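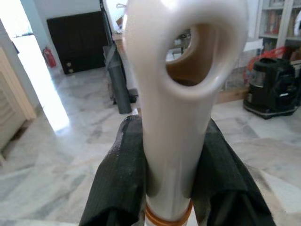 # 共用部 清掃・防火 自主点検表(1階ロビーおよび通路)

点検日:2022年7月11日
対象施設:Tranton館 1階
管理者:Vistlow施設管理室
様式:床面・清掃用具・消火器 共通様式

## 記入要領

1. 判定は「良」「要観察」「要是正」「該当なし」のいずれかとする。
2. 「要観察」または「要是正」とした項目には、必ず所見を記入すること。
3. 点検は開館前の清掃作業と並行して実施してよい。ただし、来館者の通行がある時間帯に床面の点検を行う場合は、片側通行とする。
4. 前回点検で「要是正」とされた項目は、是正の有無にかかわらず再度判定する。
5. 訂正は二重線によること。修正液の使用は認めない。

## A 床面

| 番号 | 点検項目 | 判定 |
|---|---|---|
| A-1 | 大理石調床面に割れ、欠け、浮きがないこと | 良 |
| A-2 | 目地に段差がないこと | 要観察 |
| A-3 | 床面に水分、油分、ワックスの残留がないこと | 良 |
| A-4 | 出入口付近の反射により段差や落下物の視認が妨げられないこと | 要観察 |
| A-5 | 通路に電源コード類が横断していないこと | 良 |

**所見**

A-2について。掲示板前の目地1か所に、指先で触れて分かる程度の段差を認めた。つまずきの危険は現時点では小さいと判断するが、台車の通過時に音が出るため、8月の定期補修に含めることを申し送る。

A-4について。晴天時の午前中は、戸口からの光が磨かれた床に強く反射し、白色系の小さなごみが見えにくい。清掃担当は戸口側から奥へ向かう一方向だけで確認を終えず、奥側からも一度見返すこと。遮光フィルムの貼付については、Barrera社に見積りを依頼済みである。回答は未着。

## B 消火器および避難経路

| 番号 | 点検項目 | 判定 |
|---|---|---|
| B-1 | 消火器が所定の位置にあること | 良 |
| B-2 | 安全栓および封印に異常がないこと | 良 |
| B-3 | 本体にさび、変形、著しい汚れがないこと | 良 |
| B-4 | 消火器の前に物品が置かれていないこと | 良 |
| B-5 | 標識が通路から視認できること | 要是正 |
| B-6 | 避難方向の戸が支障なく開放できること | 良 |
| B-7 | 通路の有効幅が確保されていること | 良 |

**所見**

B-3について。壁に取り付けた消火器は床に近い高さにあるため、モップの水はねを受けやすい。本体下部の拭き取りを週次作業に加える。湿式清掃の後は、底部に水分が残っていないことを手で確かめる。

B-5について。標識の下端がめくれており、通路側から文字が読みにくい。予備の標識は倉庫の棚にある。貼替え後、記録簿に日付を記入すること。

B-7について。最も狭い箇所で、壁面から備品までの距離は78センチメートルであった。当館の内規に定める70センチメートルを上回っているが、余裕は少ない。ごみ箱、傘立て、案内用の支柱などを一時的に移動させる場合には、必ず元の位置に戻す。来客用の椅子を通路側に追加することは認めない。

## C 清掃用具

| 番号 | 点検項目 | 判定 |
|---|---|---|
| C-1 | ほうきの柄にささくれ、割れ、ぐらつきがないこと | 良 |
| C-2 | ほうきの毛に著しい曲がり、抜けがないこと | 要観察 |
| C-3 | ちりとりの口に欠け、反りがないこと | 良 |
| C-4 | バケツの縁および取っ手に破損がないこと | 良 |
| C-5 | 使用後の用具が指定場所に収納されること | 要是正 |
| C-6 | 用具に担当区画の表示があること | 要是正 |

**所見**

C-2について。毛先の片側に摩耗がみられた。使用する向きを交互に替えて様子をみる。8月の点検で改善がなければ交換とする。

C-5について。用具庫の施錠後に、長柄の用具が壁に立て掛けたまま残されていた。転倒した場合、通路をふさぐおそれがある。柄の長い用具はすべてフックに掛けること。フックは5個あり、現在の本数に対して不足はない。

C-6について。区画表示のテープが剥がれた用具が混在している。Paltiton倉庫棟の用具と取り違えた事例が過去にあるため、テープの再貼付を急ぐ。

## D 廃棄物の集積および分別

| 番号 | 点検項目 | 判定 |
|---|---|---|
| D-1 | 掃き集めたごみが床に残置されていないこと | 良 |
| D-2 | 紙ごみと段ボールが分別されていること | 要観察 |
| D-3 | 集積容器から内容物があふれていないこと | 良 |
| D-4 | ごみの中に用具、備品等が混入していないこと | 要観察 |
| D-5 | 刃物、ガラス片等の危険物が一般ごみに含まれていないこと | 良 |

**所見** 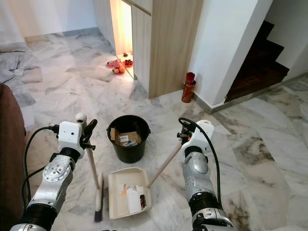

分別の手順は、掃き集め、選別、容器への移し替えの順とし、選別を省略してはならない。小さな備品は紙くずに紛れると見落とされやすく、そのまま廃棄された場合には回収が困難となる。ベージュ色のちりとりには白い紙片とともに黒い櫛状の小さなブラシが入っており、このような物は廃棄の可否を確認してから移し替えること。黒いバケツには、つぶした茶色の段ボールと小箱類がまとめて入っている。段ボールは資源回収の対象であるため、小箱類と分け、ラベルの付いた箱は内容物がないことを確かめたうえで処理する。

D-3について。容器の使用は容量の八分目までとする。足で踏み込んで圧縮することは、容器の破損および負傷の原因となるため禁止する。持ち運びの際は取っ手の固定部を先に確認し、重いと感じた場合は二回に分けて運ぶこと。

D-5について。梱包材に金属製の留め具が付いている場合は、手袋を着用して取り外す。取り外した留め具は金属用の缶に入れる。

## E 作業者の安全

| 番号 | 点検項目 | 判定 |
|---|---|---|
| E-1 | 滑りにくい履物を着用していること | 良 |
| E-2 | 湿式清掃時に注意表示を設置していること | 良 |
| E-3 | 容器を通路の中央に放置して持ち場を離れていないこと | 良 |
| E-4 | 洗剤の希釈表が用具庫内に掲示されていること | 要是正 |

**所見**

E-3について。作業中に容器を床の中央付近に置くことは差し支えないが、持ち場を離れるときは壁際に寄せる。短時間の離席であっても同様とする。

E-4について。希釈表は旧版が掲示されたままである。新版を印刷し、用具庫の戸の内側に貼る。旧版は回収し、他の棟で再利用しないこと。

## 是正事項一覧

- B-5 消火器標識の貼替え(施設管理室)
- C-5 長柄用具のフック掛けの徹底(清掃担当)
- C-6 区画表示テープの再貼付(清掃担当)
- E-4 希釈表の差替え(施設管理室)

## 備考

点検の所要時間は約55分であった。用具庫の照明が点灯するまでに時間を要したため、次回は先に点灯しておくこと。本表の原本は施設管理室で保管し、写しを用具庫に備え付ける。次回点検は8月に実施する。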